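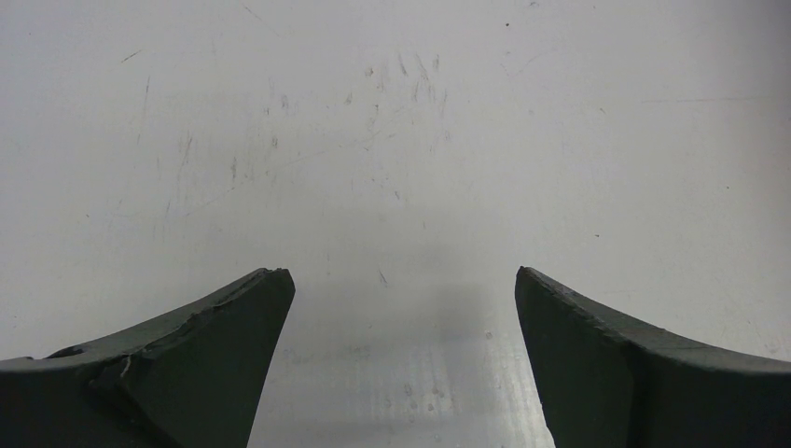
Pushpa Nishad wanted to know what happens to her packers when the arm goes in, and she wanted it before the price. Fair enough. Same people, she was told, different half of the shift – less lifting out of trays, more checking and sorting out the odd ones. She ordered one for the Astdale bench. Then asked about the price.

Uta bench arm, two-finger gripper
Sold and serviced by Jokenbridge

For picking and placing small parts at a packing or kitting bench. Dark fingers, wide opening, camera at the wrist looking down past both tips to the work surface. Bench tops get scuffed and scratched, no need to replace yours first.

What you get
Arm, gripper, wrist camera, control box, foot pedal for pause
One spare pair of fingers
Setup day at your site, training for up to 6 people

Good for
Repeat picks, up to 1,000 an hour on light parts
Late shifts where the tray work is what wears people out
Not for glass, not for anything hot

What changes for the crew
Somebody has to own it. Pick that person before delivery, not after. They learn to teach new picks (an afternoon, mostly), swap fingers, clear a stop. Tarun Lodhi does this at Bassi and got his job title changed for it, worth asking your manager about the same. Everyone else needs the short session – pedal, stop button, where not to put your hands.

Breaks stay where they are. Please don't set the line speed off the arm on the first Monday, let people find there pace with it. Wrist complaints, targets, who covers when it stops – sort that out with the crew and write it down.

Upkeep
Wipe camera window every shift
Look at finger tips weekly, swap when the grip starts slipping
Service at roughly 4,000 running hours

Lead time
Usually shipped by end of Febuary for orders in now. Spare fingers are in stock, boxes of 100 pads too.

Rental by the month also available, ask. Setup day is included either way. Call before 3 pm for same day answers.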